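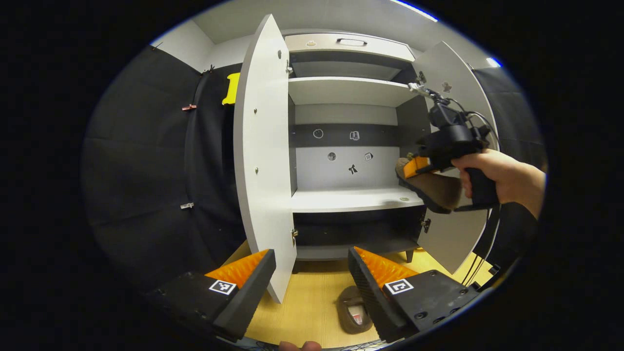 Araya Reference Wiki Moves to New Hosting and Revised Editing Rules

30 October 2021 — Trovine, the company that hosts the Araya Reference Wiki, today announced that the site will move to the Plosteck wiki platform in November. The wiki covers the Araya series of animated programs, including episodes, characters, voice credits, music and printed tie-ins.

The move will take place in 3 stages. User accounts and preferences will be copied first, followed by article text with full revision history, and then uploaded files. Editing will be disabled during the second stage. Articles will remain readable throughout the move, and existing page addresses will redirect to the new ones.

Registered users will keep their user names, contribution records and watchlists. Passwords will not be transferred. Each user will receive a reset link at the email address on file and must confirm it before editing on the new site. Accounts with no confirmed address can be claimed through a form on the Trovine help pages.

Several changes to editing policy take effect at the same time:

New articles will require at least 2 published sources. Program credits count as one source.

Edits by unregistered visitors will be held for review before they appear. Edits by registered users will continue to appear at once until an account is flagged for repeated reversals.

Plot summaries for single episodes will be limited to 300 words. Longer summaries already on the site will be tagged for trimming and will not be removed automatically.

Talk pages with more than 100 threads will be archived by a script. Archived threads remain searchable but cannot be edited.

Article text will stay under its present free content license. Contributors retain the copyright in their own edits, and no new agreement is needed for material added before the move. Files uploaded without license information will be placed in a holding category — they will not display in articles until the uploader or another editor supplies the missing details.

The Plosteck platform replaces the current template system with a structured form for infoboxes. Templates in common use have been converted. Editors who maintain custom templates should check them on the test site, which is open to all registered users and is cleared each night.

The Wilden Character Index, a separate wiki also hosted by Trovine, is not affected. Links between the two sites will be updated as part of the move.

Questions about accounts or file licenses can be posted on the Migration page of the Araya Reference Wiki or sent through the Trovine contact form.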